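Projects > Dokano Gripper Comparison > Progress reports

Print this page | E-mail this page

Dokano gripper comparison: progress report to the Siriwardena fund, August

Prepared by Nazma Khondokar, with notes from Iason Kokkinos and Habibur Debnath
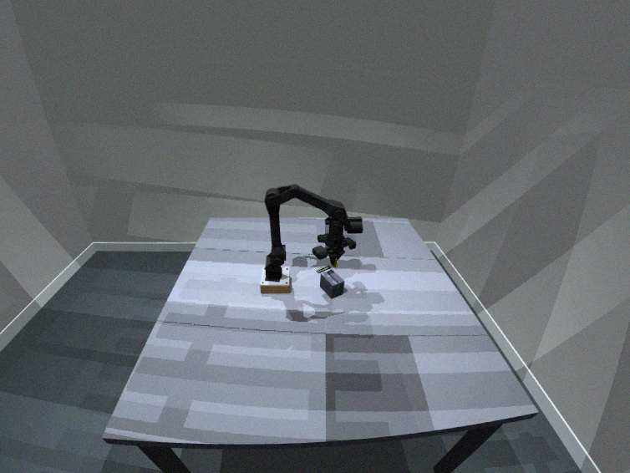

The grant covers a comparison of three grippers for picking up small parts from a table and putting them into or next to a box. We agreed to do the first stage in simulation and the second on the bench at Ullia. This report covers the end of the first stage and the preparation for the second.

Work done

All three gripper models now run on the same simulated arm with the same controller. Getting to that point took longer than planned. The first model had its mass set far too high, and the wrist sagged whenever the arm reached out sideways. Habibur found the fault by swapping the gripper for a plain block of the right weight. We have thrown away the trials made before the fix and run them again.

The two-finger gripper is the furthest along. It closes on thin parts lying flat more often than the other two, provided it comes down straight. If the wrist is tilted by more than a few degrees, one finger touches the table first and pushes the part away. The three-finger gripper copes better with tilt but struggles when a part lies close to something taller, as the outer finger has no room to come down. The suction cup does well on flat faces and poorly on everything else. We expected that, and it stays in the comparison mainly as a baseline.

Controllers

We tried 2 controllers. The first follows a fixed path worked out before each pick. The second corrects its path on the way down using the position of the part. The second is better with all three grippers, but it is slower, and each pick takes around 7 seconds longer. Demetrius Kapoor thinks much of that is waiting time between corrections and can be cut. He has started on this and will report separately.

Camera position

We had hoped to settle the camera question in simulation and have not done so. A camera looking from the front and above sees the part well until the gripper comes over it. After that the arm's shadow falls on the same area and the part finder becomes less steady. Turning shadows off in the simulator makes the problem go away, but that would tell us nothing useful about the bench, so they have been left on. Menaka Munasinghe suggested a second camera at the wrist. The mount is drawn but has not been tried.

Problems and changes to plan

Contact between the fingers and very thin parts is still not modelled well. In some runs the part slides out of a closed grip for no reason we can find. Changing the friction settings helps a little. We have marked these runs in the results and left them in the totals – the final report will give the figures both with and without them.

The Skinine adapter plate for the bench arm came with the wrong hole pattern. A replacement is on order and the supplier has not given a firm date. Until it comes, only the two-finger gripper can be fitted.

Spending

Spending is within the budget agreed at the start. The adapter plate is being replaced at no cost to the project. We would like to move the money left over from computing time to the wrist camera and its cable, and ask for your agreement to this.

Next steps

Bench trials with the two-finger gripper will begin as soon as the arm has been checked at Ullia. They will use the same parts and the same starting positions as the simulation. Iason will run them, and Habibur will keep the simulated table matched to the real one. We have set aside 6 weeks for this stage. If the adapter plate is still missing halfway through, we will ask to report on the other two grippers later.

Questions about this report should go to Nazma Khondokar at the project office.

Print this page | E-mail this page

This site uses cookies to remember your settings. By continuing to use the site you agree to this. Accept | Find out more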